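How Does a Spacecraft Phone Home?

Imagine you're on a trip so long that the nearest person is millions of miles away. No mail, no cell towers, no Wi-Fi. How would you send a picture back to your family?

Spacecraft have exactly this problem, and the way they solve it is amazing!

They talk with radio waves. These are a kind of light that your eyes can't see, and they zip along at the speed of light (that's 186,000 miles every second, which is fast enough to circle the Earth more than seven times before you can say "Mississippi"). Even so, space is so big that the waves take a while to get anywhere. A message from the Moon gets here in a little over a second. A message from Mars can take more than 20 minutes. So if you asked a Mars rover "How are you?" you could eat a whole lunch before the answer came back!

Turning a picture into numbers

A spacecraft can't roll up a photo and throw it home. First, its camera splits the view into tiny squares called pixels. Each pixel gets a number that says how bright it is. In many cameras, 0 means black and 255 means white. A dark gray rock might be 107, and a patch of dusty ground in the sunshine might be 191.

Then each number is written using only ones and zeros. We call every one or zero a bit. It takes 8 bits to write down one of our pixels, so 107 turns into 01101011. Now the radio has something easy to send: just two kinds of signal, over and over and over.

Try it! Draw a grid with 8 squares across and 8 squares down. Color in some of the squares to make a smiley face or a rocket. Sit back to back with a friend and read your grid out loud, one row at a time, saying "one" for a colored square and "zero" for an empty one. Did your friend get the same picture? If one square came out wrong, you've just met a bit error! Spacecraft add extra bits to their messages so that computers on Earth can spot mistakes like that and often fix them.

Catching a whisper

By the time the signal reaches us it has spread out and become incredibly faint. That's why the dishes that listen for it are so huge. Some are 230 feet across, wider than a jumbo jet's wings! The dish gathers up the weak waves, computers turn them back into ones and zeros, and the ones and zeros become pixels again. Then everything gets saved, so scientists can look at it years later and maybe find something new.

Written by Desta Gebreyes 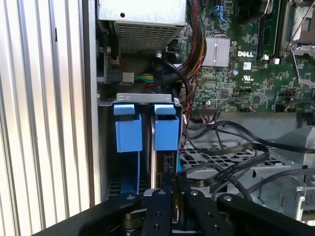 Two hard drive carriers with blue handles inside a desktop computer. Hard drives store ones and zeros, too!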